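Skustik Wrist View Set – Data Card and Equipment Planning Notes

Maintainer: Jianhua Fang, Hollis Laboratory
Status: released in September; corrections only until the next budget round

Purpose

The Skustik Wrist View Set was assembled to support purchasing decisions for the Hollis bench automation program. It holds color images from small cameras mounted at the wrist of a robot arm, together with the equipment records kept during the same period. Departments preparing a request for arms, grippers or wrist cameras are asked to read this card before submitting figures.

Contents

images/ – 2215 still images, one file per image
equipment/ – purchase sheets, service records and loan forms
planning/ – the blank budget sheet and a completed copy from the pilot bench
CHANGES – corrections made after release

Images are stored as delivered by the camera. No sharpening, noise removal or color correction has been applied.

Equipment covered

Two camera models were compared. The Prillis unit has a fixed lens and draws power through the arm. The Stireck unit has a lens that can be reset by hand and needs its own supply line, which must be entered as a separate item on the budget sheet. Both fit the same bracket. Brackets are ordered through Hollis stores and are not included in either supplier's price.

Planning guidance

Requests should cover 12 months of operation. Enter the arm, gripper, camera, bracket, cabling and lighting on separate lines – a single combined figure will be returned for revision. One spare camera should be entered for every 5 in service. Spare gripper pads are treated as supplies and belong in the operating budget.

Please allow 25 working days between approval and delivery. Installation time is charged to the requesting department and should be agreed with the bench supervisor before an order is placed.

Lighting is the line most often left blank. The pilot bench was approved without it, and the cost had to be met later from the repair allowance. Departments moving into a shared room should confirm which fixtures stay with the room.

Image quality

The set has not been filtered for focus. Images in which no object can be made out are kept under the label "no_detail" and count toward the total. Users who intend to compare lenses should keep these files in; users training a detector may wish to leave them out. 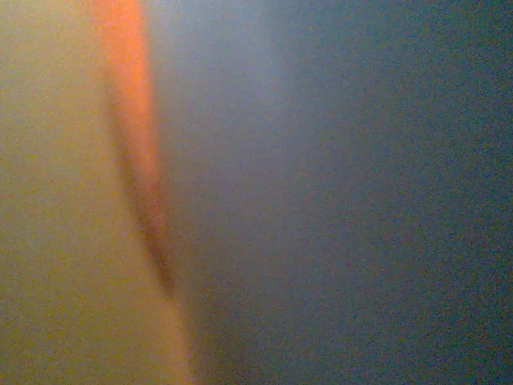

Wrist camera view, label "no_detail": soft color fields with fine grain throughout.

Known limits

The image files do not record which camera model was in use. This was an error in the export settings, and the comparison of the two models therefore rests on the service records alone. Prices in equipment/ exclude tax and shipping.

Access and contact

The set may be used within Hollis for planning, teaching and research. Outside use requires written approval. Corrections and completed budget sheets should be sent to Jianhua Fang – please give the file name and the department code in the subject line.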